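4.2 以地方新闻作为山体滑坡伤亡数据来源的若干疑问

用地方新闻补官方统计之缺，近年来几乎成了灾害研究的默认做法。理由听上去很顺：山区的小型滑坡往往不进国家级台账，记者却会到场；台账按年度汇总，报道当天就有。本节想讨论的是这一做法在伤亡数字上究竟站不站得住。我们对Rustura平台收录的1000条滑坡报道做了逐条重读，地域限于Wesau、Farow和Rosales。读完之后，我们对该平台说明文档里“可直接用于死亡率估算”的表述很难表示赞同。

先看“确认死亡”这个词。在Wesau的报道里，它多半指遗体已经找到并由家属辨认；在Rosales，同一个词常常只是转述救援指挥部通报中的口径，通报本身没有说明失踪者是否计入。Farow的情况更麻烦，当地媒体习惯把送医后不治者写进后续的人物报道，标题里不再出现死亡人数，平台的抓取规则便把这类稿件归入“追踪/人情”类，不参与计数。三地的数字摆在同一列里，看起来整齐，含义却各不相同。已有若干论文据此比较三地的滑坡致死风险，并得出Farow“应急响应较为成熟”的结论。就我们读到的材料而言，这个结论至少有一部分来自归类规则。

再看时间。滑坡发生后最初几小时的报道，数字来源通常是目击者、村干部或路过的司机，写作者自己也会加上“据称”。平台在入库时把这类限定语一律删去，只保留数字字段。后来稿件更新，旧值被覆盖，更新记录没有对外公开。于是使用者既看不到最初的不确定，也看不到修订的过程。说明文档称系统会“自动收敛至最终值”，可是什么算最终值，文档没有定义。媒体不再跟进，未必意味着数字已经定下来，也可能只是版面让给了别的事。我们在Rosales的样本里读到一组稿件，首报与末报的死亡人数相差4人，末报发出时搜索仍在进行，此后再无消息。平台给这一事件的标签是“已核实”。

重复计数的问题，文献里谈得比较多，我们只补充一点。现有去重算法依赖地名和日期的匹配，而山区地名在不同报社的写法差别很大，有的写行政村，有的写山口或河段，有的干脆写最近的公路里程。同一次滑坡在Wesau的两家报纸上可以像是两件事。反过来，雨季里同一道山坡接连垮塌，也会被并成一件。支持者认为两种误差方向相反，大体可以抵消。我们没有见到任何支持这一说法的检验，也想不出它为什么应当成立：漏并多发生在媒体密集的地方，误并多发生在媒体稀疏的地方，二者抵消的结果可能是总数好看，空间分布全错。

还有一层偏差与报道的取舍有关。遇难者若是游客、学生或正在返乡的务工者，报道篇幅明显较长，家属的话也会被引用；若是在自家坡地上劳作的老人，往往只有一句简讯，有时连年龄也没有。以篇幅或转载量作为“事件严重程度”的代理变量，等于把编辑部的判断当成了灾情。这样的变量出现在回归方程里，显著性再高，也说明不了坡体的情况。我们并不怀疑记者的用心，许多稿件写得相当克制，对家属也有分寸。问题出在后来的使用者身上，他们拿一种为邻里和亲属而写的文字，去回答它从未打算回答的问题。

编码工作由2人分别完成，意见不一致的条目保留两个值，不强行合并。这样处理使表格变得难看，部分条目无法进入后面的模型，但我们认为强行合并的代价更大。编码手册的正文见附录，其中关于“失踪”与“死亡”的区分写得很长，读者如只关心结果可以略过。

图2 浅色木质桌面，右侧为白色方形小盆中的绿叶植物，左下为黄色塑料容器与带孔的灰色金属架 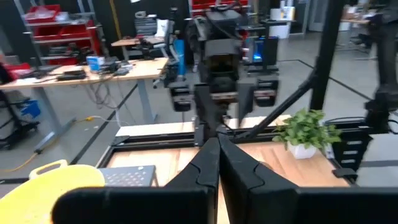
一位审读意见的作者不同意上述看法，认为本节对新闻数据要求过苛：官方台账同样有漏报，且漏得更多，研究者手里若只有这两样东西，用较差的那一样总归说不过去；况且死亡人数即使有出入，年际变化的方向仍然可信，对预算部门来说已经够用。意见中还提到，Farow的道路部门近来正是参考了新闻数据，才调整了雨季巡查的路线。

这些话有一部分我们接受。官方台账确有漏报，我们也没有主张回到只用台账的老路。但“方向可信”需要一个前提，即报道的覆盖面在各年之间大致稳定，而三地恰恰都不满足。Wesau有报社停刊，Rosales的稿件在样本后段明显转向短视频文字稿，Farow则换过一次平台抓取的站点名单，换名单的时间在文档里只写了“八月”，没有写年份。覆盖面变了，方向就可能跟着变。至于巡查路线的调整，我们查阅了能够找到的公开文件，其中提到新闻数据的只有附注里的半句话，路线改动的依据写的是路面沉降记录。把它当作新闻数据有用的证据，似乎早了一些。

意见的另一处说法也值得一提，即用户可以自行设定误差范围。原则上当然可以。可是误差范围从哪里来？平台没有发布复核样本，三地的殡葬登记又不对外开放，使用者能做的只是凭感觉填一个数。我们读到的几篇引用文献正是这样处理的，给出的区间宽窄不一，却都没有交代来历。一个没有来历的区间，读者很容易当成测量结果来看，这比干脆不给区间还要让人不放心。

因此，后文的分析作了如下限制。死亡人数只在同一地区、同一家媒体内部使用，不作跨地区比较；首报数字与末报数字分列，末报之后没有搜救结束消息的，一律标为“未定”；转载量不进入任何方程。平台的“已核实”标签在本文中不予采用，凡引用到这一标签之处均改写为“平台标注”。被标为“未定”的条目集中在Rosales，这使当地的样本所剩不多，第五节关于Rosales的估计应当按描述性结果来读，区间暂不给出。

尚有一个问题我们没有能力处理。部分早期稿件的原网页已经失效，平台只存有标题和抽取后的字段，无法回到原文核对。对这类条目，我们保留其事件记录，删去伤亡字段。若日后能从报社的纸质合订本中找回原文，删去的字段可以恢复，相应的表格也须重做。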